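About us

Clulov is a small robotics research group with workshops in Dridcombe and Cunstead. We teach robot arms to handle ordinary things, the sort you'd find on a kitchen table, and we publish how we do it. There are 13 of us: programmers, two mechanical engineers, a former greengrocer and a changing handful of students on placement.

What we work on

Most of our time goes into one question. How little does a robot need to be shown before it can pick up something it hasn't met before?

The usual way to teach an arm is to guide it through a job over and over, then train a model on the recordings. It works, and we do plenty of it ourselves. The trouble is that the model often learns the table, the lamp and the wall behind as well as the job. Move the arm to the next room and it goes to pieces. We've watched this happen more times than we'd like, and working out why has become the thing we enjoy most!

Our method is called Juntunen. It takes the view from the wrist and splits each reach into two parts. In the first, the arm only has to get near the object, and the model is allowed to be vague. In the second, the last stretch before the fingers close, the model looks at the object's outline and long direction and pays much less attention to everything else. The two parts are trained separately and joined by a short handover, and getting that handover smooth took us longer than both halves put together.

Why fruit? It's cheap, every piece is a bit different, and it bruises, so you find out quickly if your grip is too hard. Bananas are our favourite. They have a clear long direction but they curve, and from close up the camera often gets only one end of the fruit to go on. A model that has learned "banana" as a neat side-on crescent has very little to work with at that point.
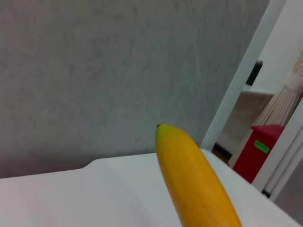

Wrist view of a banana, stem tip pointing away from the camera.

Views like that one are the reason we stopped relying on a single overhead camera. From above, the whole fruit is easy to find but the height is hard to judge. From the wrist you lose the overall shape and gain the detail, right where the fingers are going to be. We still use an overhead camera for checking results afterwards, but the arm itself doesn't get to see those pictures.

What we've found so far

Our first full training set had 639 guided reaches, recorded in 8 rooms. We left the rooms as they were - doors open, curtains wherever they happened to hang, daylight coming and going. Our earlier recordings were all made in front of a plain screen, and a model trained on those did beautifully in front of a plain screen and badly everywhere else.

We then tried the arm on 19 objects that weren't in the training set. With the two-part method it managed a clean pick on most of them, including a parsnip, a hairbrush and a rolled-up pair of socks. Shiny things are still hard. So is anything flat: a wooden spoon lying on its back beat us completely, and we've written that up along with the successes, as we think other groups will want to know.

The result that surprised us was about variety. Adding more rooms helped far more than adding more reaches in the same room. When we threw away half the reaches but kept all the rooms, the arm hardly got worse. That's good news for small groups like ours, who can borrow a spare bedroom more easily than we can find another month of recording time.

How we work

Everyone here takes a turn at guiding the arm, whatever their job. It's slow and slightly hypnotic, and you come away with strong opinions about table height. We meet each morning at half past nine to look through the failures from the day before, and a good many of our better ideas have started there.

The Dridcombe workshop is where the arms are built and mended. Cunstead is mainly recording space, with a proper kitchen, so the fruit gets eaten (the banana bread is very good in March, when the new placement students arrive and everything gets dropped).

Come and see us

We welcome visits from schools, colleges and other research groups, and you're welcome to have a go at guiding an arm while you're with us. If you have a spare room with an odd shape or difficult light, we'd love to hear about that too. Use the contact page and tell us which workshop is nearer to you.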